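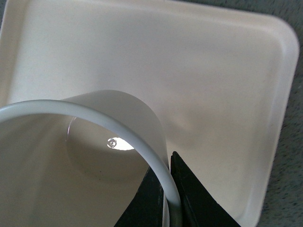

What do we do with plastic cups after the hall lunches?

They go on a tray, back to the kitchen, and get washed and kept unless they are split or badly scratched. The same applies to the small bowls and the picnic plates. Only the split ones go in the recycling sack by the back door.

The question came up twice at the December lunch, so the rest of this item sets out how clearing up works at Ernness. It takes in the new arrangements for the cupboard as well.

Trays first. Please use the large pale plastic trays for collecting and keep the metal ones for serving hot food. The plastic trays have a raised rim, so a cup that tips over stays on the tray when you carry it. Pour any leftover drink into the jug before you load up. Cups can lie on their sides if you are collecting from a busy table, but stack them once you reach the kitchen, no more than eight high. Taller stacks jam together and two people end up pulling at them.

Washing is by hand. The machine at Ernness runs too hot for thin plastic, and several cups came out of it oval last spring. Warm water and a little washing-up liquid is enough. Rinse, then stand them upside down on the rack with the rims clear of each other. Lleucu Gough has put a second rack on the shelf over the left-hand sink.

Cups that held squash or tomato juice may keep a tint. A soak in water with a spoonful of bicarbonate of soda for 25 minutes shifts most of it. Don't use scouring pads, which leave the plastic cloudy.

The trays need a wipe too, front and back, and should be dry before they go away. Grey scuffs on the base are only wear. If crumbs have collected in the corner where the wall meets the floor, use the small brush hanging by the tea towels.

Everything plastic now lives in the tall cupboard next to the fridge, cups on the middle shelf and trays upright at the bottom. We had 107 cups when Craig Drummond went through the cupboard, and bookings for the long room are limited to 80, so there is no need to buy any more this year. If you borrow some for a party at home, write it in the book and bring them back washed.

Marcela Skála would like two more people for the clearing-up list, which means one lunch in every four and finishing at 3.30 pm. Put your name on the sheet in the porch or speak to her at the lunch. Rubber gloves are in the drawer under the kettle, medium and large.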